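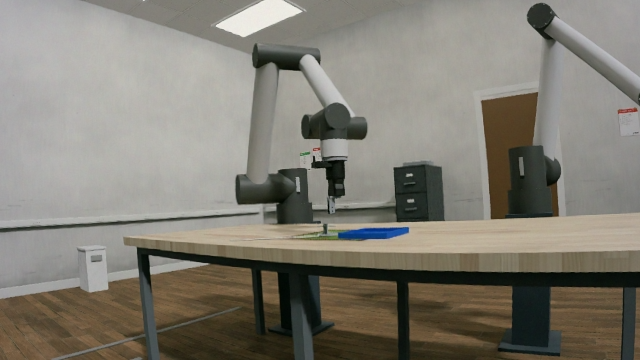 Table en bois clair, rendu 3D.

Skusdale -- Intégrale, coffret Blu-ray
Série animée, Poltard
Réf. 1035

Dans la vallée de Skusdale, les derniers phares sont tenus par des gardiennes que plus personne ne relève. Quan, apprentie horlogère, monte à bord du bac du soir pour réparer une lampe et manque le retour. Elle passe l'hiver sur place avec l'équipe du phare de Plovov, dont la cheffe refuse de quitter son poste.

Le coffret réunit toute la série sur 4 disques, avec l'épisode spécial resté inédit en vidéo. Réalisation et scénario : Tâm Lã.

Contenu
Boîtier rigide et fourreau
Livret de 47 pages (croquis, décors, entretien avec Tâm Lã)
Environ 100 minutes de bonus

Langues : japonais, français
Sous-titres : français

Le livret n'est fourni qu'avec la première édition -- les retirages auront un boîtier simple. Expédition en décembre. Les précommandes peuvent être annulées depuis le compte client jusqu'à l'envoi du colis.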